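The Red Load

My mother washed by color, and red had its own day. I kept the habit after I moved to Mindden, although by then I lived alone and owned very little that was red. It took me three weeks to get enough for a load. When I had it, I carried it down to the Sitari, the laundry on the corner, and paid for the small machine.

My sister called while I was waiting. She had found a buyer for the house. He had offered 3,000 for the furniture and wanted the linen closet included.

"Including what's in it?" I asked.

"He says he needs towels."

I told her to let me think. She said there was not much to think about. Our mother had been gone since September, the closet smelled of camphor, and neither of us had a bed wide enough for those sheets. All of it was true. I said I would call her that evening.

When the load was done I took it home on the bus, the bag on my knees. It was heavier than when I had left. I have never understood that about laundry. A woman across the aisle had a child with her who put his hand flat on the side of the bag and kept it there until Essien Street, where they got off.

At home I started with the small things. My mother used to do the towels first, so that the pile had a flat bottom, but I like to get the awkward pieces out of the way. Anything with elastic is awkward. It gathers up on one side and the rest of the cloth follows it, and you have to pull the thing wide and lay it down fast before it closes again. Towels are only heavy. You find two corners and hold on, and if you pick it up wrong it twists and you start over.

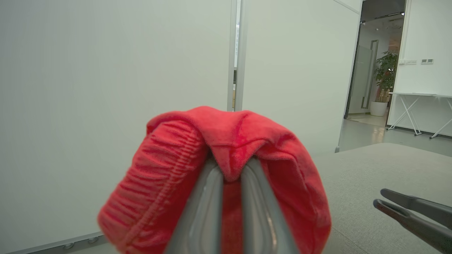
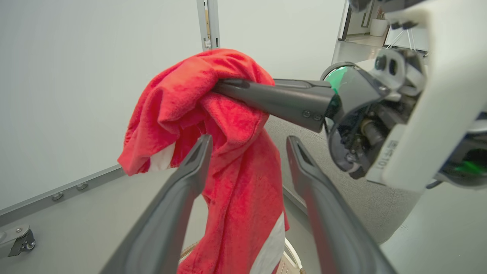 The Closet

I called my sister at eight. She was eating and put me on the speaker.

I asked her if the red towel was still there, the one with the white stripes. We had taken it to Jumby every summer, to the lake. She had to go upstairs and look. I heard the fourth stair and then the closet door, which always needed a push with the hip.

"There are two," she said. "There were always two."

I had remembered one. I had remembered sharing it with her, and fighting over the dry end. She said no, we each had our own, and what we fought over was the spot by the tree. She said mine was the faded one. We talked about it for a while without settling anything.

"So do you want it or not?" she asked.

"Both," I said. "If you don't."

She was quiet. I could hear her moving things on the shelf.

"I'll send you one," she said.

The buyer took the rest. He paid the 3,000 and another 695 for the washing machine - more than it was worth, in my opinion, but he had seen it run and liked the sound. The towel came in a padded envelope with no note. It had been folded our mother's way, in thirds and then in half, with the edges turned in where you would not see them.

I put it on the shelf over the ones I already had. It did not match. When I had enough for another red load I took it down to the Sitari with everything else, and when I got it home I folded it last.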